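Home | Newsletter | Workshop Notes | Parts | Owners' Area | Contact

Leisure Battery Charging on the Move: Fitting a DC-DC Charger

Owners who bring in a recent van for a second battery often ask whether the split-charge relay from their old vehicle can be carried over. In most cases we advise against it. A relay connects the starter battery to the leisure battery when the engine runs, and it depends on the alternator holding a steady voltage. Many newer engines use a smart alternator, which drops its output once the starter battery is near full and raises it again under braking. The leisure battery then sees a voltage too low to charge it properly, with short bursts that may be too high.

A DC-DC charger sits between the two batteries and makes its own charging voltage from whatever the alternator supplies. It also limits the current. A lithium battery will accept far more current than a lead-acid battery of the same rating, and an alternator left to feed it directly at idle can overheat.

The Destport workshop now fits the Vestum 30 as the standard unit. It delivers 30 amps to the leisure side and has settings for flooded, AGM, gel and lithium batteries. For panel vans with one battery of up to 200 amp-hours this is normally enough. The older Camargo relay kits remain in stock as spares for vehicles that already have them.

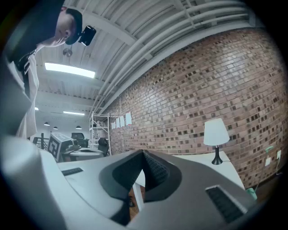
Where the charger goes

Mount the unit close to the leisure battery. The voltage it produces is measured at its own terminals, and any drop in the cable after that point is lost to the battery. Under a front seat base is common, as is the side wall of a rear locker. Leave a clear gap on every side for air. The case gets hot at full output, and a charger packed in behind bedding will cut its current to protect itself.

Vertical mounting with the cable entries at the bottom is preferred. Do not fix the unit directly above a vented lead-acid battery.

Cable and fuses

The input side draws more current than the output side delivers, as the charger is raising the voltage and losing a little as heat. For a 30 amp unit, plan for 42 amps at the input under poor conditions. Cable size follows from the current and from the full length of the run, which includes the negative return if one is fitted. A cable that is safe from overheating can still be too thin to hold the voltage on a long run to the back of the van.

Fit a fuse at both ends, each as near to its battery as the layout allows. Either battery can feed a short circuit, so a single fuse at the charger leaves one length of cable without protection. Use fuses of the rating given in the charger manual for the cable chosen.

Route the cable away from exhaust parts and seat runners. Use a grommet wherever it passes through metal, and clip it so that it cannot rub. Crimp the lugs with the correct die and cover them with heat-shrink. Solder alone is not suitable on cable that will vibrate.

Turning it on and off

There are two usual methods. The first uses an ignition-switched wire, which tells the charger that the engine is running. The second lets the charger judge by input voltage. On a vehicle with a smart alternator, use the wire. Voltage sensing can shut the charger down in the middle of a trip when the alternator drops its output.

Checks after fitting

Set the battery type before the first start. With the engine running, measure the voltage at the leisure battery posts and compare it with the voltage at the charger output. A large difference points to a poor crimp or undersized cable. Switch the engine off and confirm that the charger stops. Check that the terminals are tight again after the first long trip.

Owners with solar panels can leave the existing controller in place. The Vondico controllers we supply work alongside the Vestum unit with no link between them, each on its own fused connection to the battery.

Reader comments (3)

Does the same advice apply to a van from before smart alternators? Mine has a relay and an AGM battery and seems to charge fine.

Reply from the workshop: If the resting voltage is good after a normal drive, leave it alone. Review it if you change to lithium.

Had mine fitted in September with a 6 meter run to the rear locker. The thicker cable was a pain to get behind the lining but the voltage at the battery is spot on.

Recent items

Reading a battery monitor
Water pump pressure switches
Roof vents: sealing and resealing
Hook-up leads and polarity testing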